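Print this story | E-mail this story

Gellivholm lab gives its hand-held grippers a summer tune-up

By Lotte Van Dijk
August

GELLIVHOLM — The packing cell on the ground floor of the Ziltenard workshop is back at work after a two-day overhaul, and the people who use it could not be happier. The job covered both hand-held grippers, every cable that runs to them and the table they work over.

The cell is used to teach machines how to handle groceries. An operator stands at the table with a gripper in each hand and picks, holds and sets down packages while the movements are recorded. It has been through roughly 4,000 of those recordings since spring, and the grippers had begun to show it.

"The left one was closing a hair late," said Orest Mykhailiuk, who looks after the equipment. "You could feel it in your hand before you could see it in the numbers. A foil pouch would start to slide and you'd squeeze harder, and by lunch your thumb was sore."

Mykhailiuk took both grippers apart on the bench, cleaned out a surprising amount of cardboard dust and replaced the pads inside the jaws. He also refitted the plates on top, which had worked loose on one side, and checked that the two units opened to the same width. They now agree to within a fraction of a millimeter — the best match the workshop has had!

The cables took longer. They used to run straight down from the grippers and tug at the wrist every time an operator reached across the table. Ilse Van Hecke, one of the regular operators, tried several different routes before settling on a loose loop at each hand that follows the forearm back. She is delighted with it. "I forgot I was attached to anything," she said.

Food pouches are the toughest of the everyday items the cell works with, so they were first in line once the grippers were back together. They bend, they swing and the printed film is slick. The trick is to take one by a top corner with a single jaw and leave the other gripper open and close by, ready to come in. 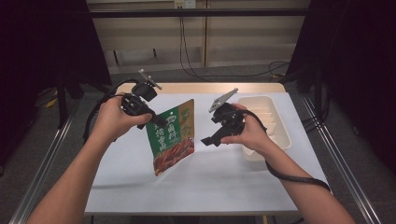

Checks before each session

Van Hecke and Mykhailiuk have written up a short routine that now hangs by the door. Operators open and close each gripper 80 times with nothing in the jaws, listening for clicks. They wipe the pads with a dry cloth, press down on each top plate with a thumb and sweep both arms across the full width of the table to make sure neither cable pulls.

Any gripper that fails goes to the bench the same day. Spare pads come from Van Damme, a supply shop in Werby, and Mykhailiuk has laid in enough to last the winter.

The first full session after the overhaul ended at 4:30 p.m. with 141 recordings saved, a new high for one afternoon. Ruben Van Wijk, who schedules the cell, has already added an early shift.

Next on the list are the table's divided trays, which Mykhailiuk wants to fix in place so they stop creeping during long sessions.

Last updated: 5:10 p.m.

Print this story | E-mail this story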